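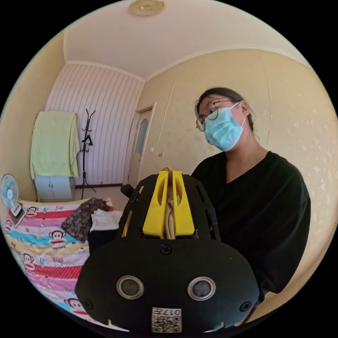 Why do I want to learn to swim at my age? My mother could not, and I am tired of sitting on the bench and holding the towels.

1 February 2025

So I have gone to my first lesson at the pool in Tusdale. I was awake at 6 and could not eat. The bus was early and I had to wait outside the building with two ladies from the same course, who knew each other already and talked about curtains.

Our teacher is Nusrat Sarkar. She speaks slowly, which I was thankful for, as the hall has a terrible echo and I lose half of the English words in it. First we only stood in the water and put our faces in. I had thought this would be simple. The first time I came up coughing and held the rail with both hands. The third time I opened my eyes and saw my own feet, very white, on the tiles.

The water was up to my ribs. It costs 90 for the whole course, and I have paid it in one time so that I cannot change my mind.

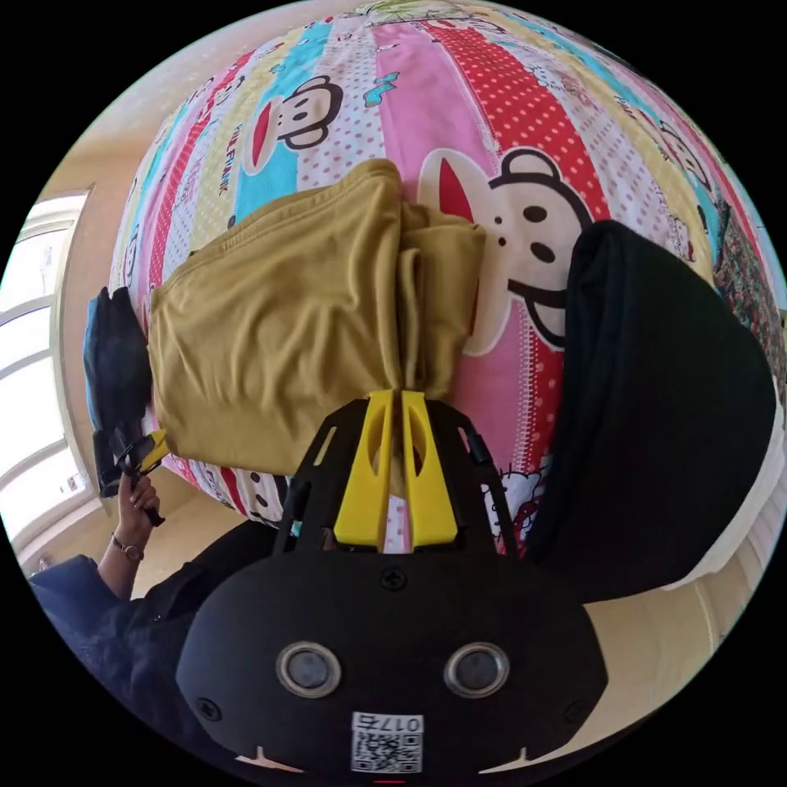 The Paul Frank duvet, with the mustard one folded.

In the evening I telephoned Seija Aaltonen. She learned in a lake when she was four and she cannot understand how a person is afraid of water. She told me to lie on my back and look at the clouds. I said there are no clouds in Tusdale pool, there is a ceiling with brown marks on it. She laughed a long time. Then she told me about her knee, and the new doctor, and it was late when we finished.

My shoulders hurt now. Nusrat says that I hold them up to my ears and I must let them fall. I tried it in front of the mirror and I look the same.

Next time we will float with a board. I must buy a cap that fits, the one I have pulls my hair, and also find a coin for the locker. The course goes until the middle of March. I would like to swim one width before then, even if it is slow and ugly.

I can still smell the chlorine on my hands.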